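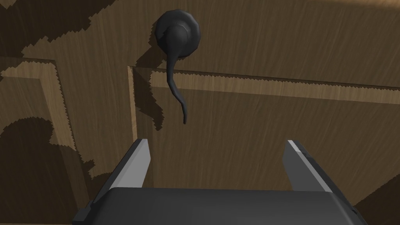
Gripper camera, lever door, simulated room.

4/27/19, door task, handle stage only

Right, back on the doors. Rhydian has been nagging me (fairly) to write up what I'm doing with the start poses before I forget, so this is that, plus whatever else comes out while the next batch renders.

Question we're trying to answer: if the policy gets the gripper view as well as the head view, does it find the lever better, or does it just learn to lean on the head view and ignore the other one? Lowri's bet is that it ignores it. Mine is that it uses the gripper view for the last bit of the reach and nothing before that. There's a packet of ginger nuts riding on this.

Set-up is the same Erlow room we had in December, same two arms, with the policy trained through Sindel as usual. 1,000 demonstrations in the training set, all scripted, all with the door shut at the start. I threw out 286 of them first time round for having the arm start in collision with the wall, then found my collision check was using the old gripper mesh, swore a bit, and regenerated the lot. So the full thousand are good now. If you pulled the set off the Purves drive before lunch, please pull it again!

The shadows are still bugging me. Up close on the door they've got proper saw-tooth edges, and a shadow of the lever sits on the panelling next to the lever itself and has more or less the same shape. To a small network that's two handles. I could turn the shadow resolution up, but it slows rendering to a crawl, and Tudur made the good point that we don't want results that only hold with nice shadows. Leaving it alone for this run and keeping a note of it.

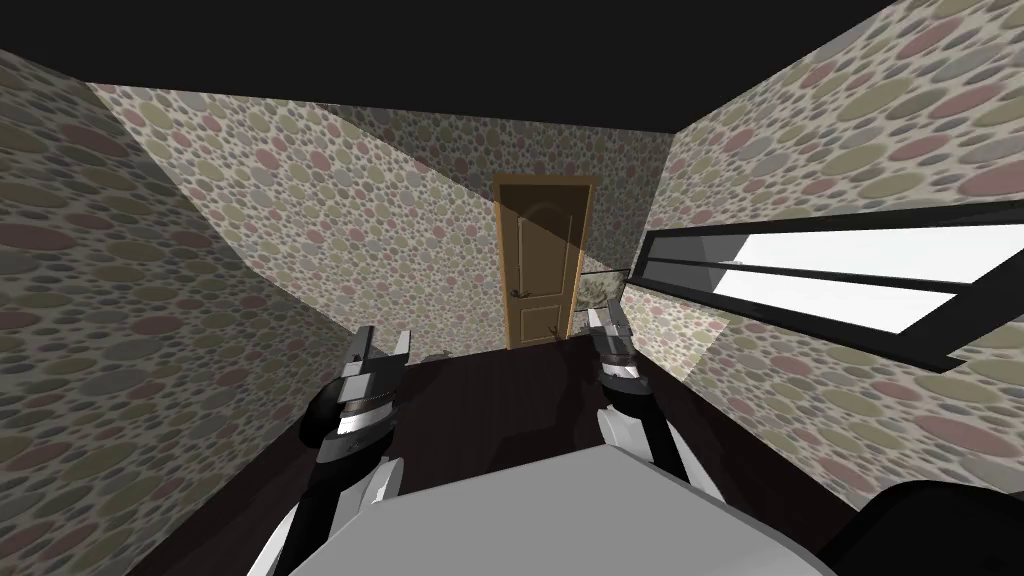 The other thing is the wallpaper. I went for the spotty one on purpose, as it's busy enough that you can't cheat by looking for the only brown thing on a plain wall, although the door is still brown and still bang in front of the robot, so it's a fairly mild test. Glenys wants textures swapped per episode. I agree in principle, but I'd like one clean comparison first with everything held still except which views go in. Then we can make a mess of it.

Runs planned are head view only, then head plus gripper. 2 seeds each for now, which I know is thin. Eluned has the big machine booked for the Grollulstead people and I'm not going to fight her for it.

How I'm scoring it: reach counts if the fingers end up either side of the lever, close enough to shut on it. I'm not scoring the turn or the pull yet. Last time we lumped all three together and couldn't tell a bad reach from a slipping grip, and I spent ages staring at the wrong half of the logs. The left arm is in the observations but gets no credit for anything. I did think about freezing it, then decided to let it be and log its joint angles in case it starts wandering about.

One worry about the head view: from up there the lever is tiny, a few dark pixels on the left of the door, and once the image is shrunk for the network I'm not convinced there's much of it left. Must save some of the shrunken images and look at them with my own eyes. If I can't find the handle, it's a bit rich to expect the policy to.

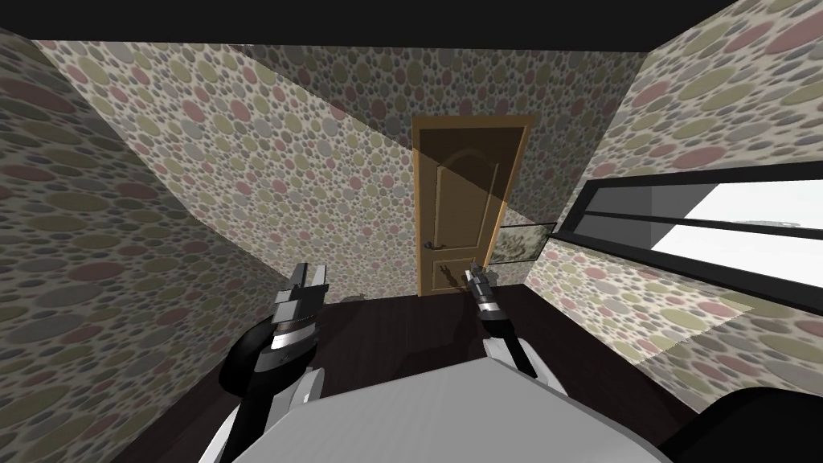

To do

Save out the shrunken head images, both seeds
Blank the gripper view at test time and see if the reach falls apart (this settles the biscuits)
Ask Tudur which mesh the collision check should point at by default
Shadow offset: try moving the light a touch, one short run, don't change anything else
Tell Glenys the texture swap is next, promise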